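From: Eilif Tangen
To: pluvley-players
Subject: Re: [pluvley] anybody still playing the harbor map?

Gediminas Juška wrote:
> I gave up at the second bridge. Every time I get Lill going the
> grain piles up on the wrong side of the river and the whole town
> goes hungry by winter. Is there a trick to it or is the map just
> mean? Also, does the June patch change the carts?

Hi Gediminas and all,

Oh, the map is mean, no question! But I finished it last night (well, 2 a.m., my wife would like that noted) with a population of 119, so it can be done. It took me four restarts and one very long sulk.

What got me past the second bridge was leaving it alone for a while. I know the adviser nags you to build it as soon as you have 100 stone. Let him nag. I put my first two granaries on the Lill side and kept everybody over there through the first winter, fishing and being miserable, and only crossed once I had 133 stone, enough for the bridge and a cart shed on the far bank in one go. If the shed isn't there the carts all head home the long way around, and I'm pretty sure that's your grain problem right there.
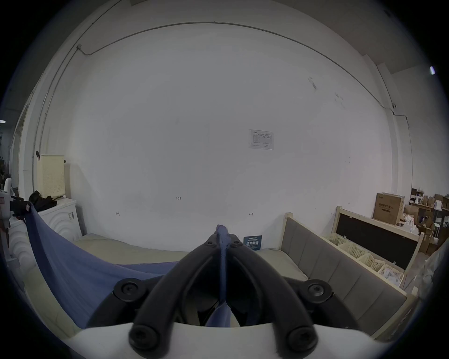
As for the patch, yes, carts now go to the nearest granary with room in it, where before they went to the oldest one. It helps a lot, but it also broke my old save, because half my town was laid out to trick them (I had a decoy granary up on the hill that I was very proud of). If you're in the middle of a game you like, maybe finish it before you update.

One more thing, are you running the Cemell mod? I had it on for the first two tries and it makes the river flood more often than the menu says. Pasesix, who made the map, told me it was never tested with any mods, so I'd switch it off for this one. You can put it back for the mountain maps, where it's great fun.

I still haven't managed the 1,000 gold bonus goal. I had 900-something and then spent it on a lighthouse, which does nothing at all but looks wonderful at night. If anyone has done it without selling off all the boats, please tell me how!

Happy to send my save file to whoever wants to poke around in it.

Eilif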